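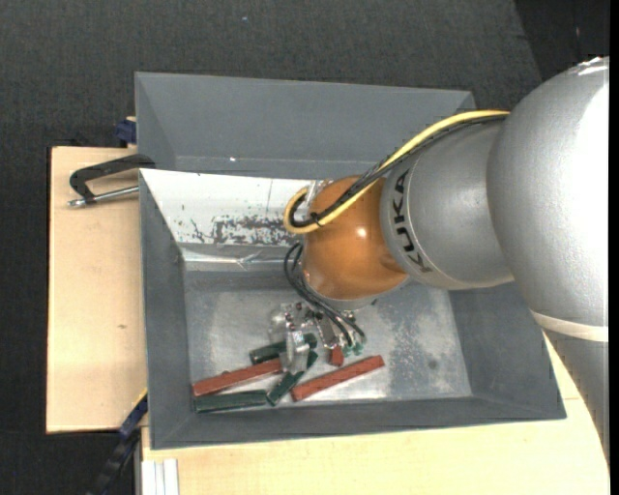

Red and green blocks in the deep grey bin, Morngate open day

I'd been meaning to get to the Morngate open day for years, and this February I finally did, with my sister-in-law Lorna Menzies and her two boys in tow. What a good afternoon!

Doors opened at 2 and we went straight to the blocks room, as the boys had talked of little else in the car. It smells of sawn wood in there (lovely) and there's a dark carpet underfoot, so it's much quieter than you'd expect with that many children about. The red and green blocks were my favourite thing of the day. Such cheerful colours, and they look even better in a heap at the bottom of a plain grey bin than they do lined up on a shelf – I could have stood there far longer than the boys did.

Clotilde Langlois gave the talk and she clearly loves her subject. She passed a few blocks round and got us all guessing which had been sanded by hand. I got mine wrong, Lorna got hers right, and I've heard plenty about it since. Vusumuzi Xaba then took us through to the paint store, where there were four greens on test, and we were allowed to vote. I went for the darkest one.

Tea was in the yard afterwards, with very good ginger cake. Do wear a coat, as it's draughty out there, and park behind the chapel if the front is full. We stayed until they were stacking the chairs, and the younger boy has already asked when we're going back.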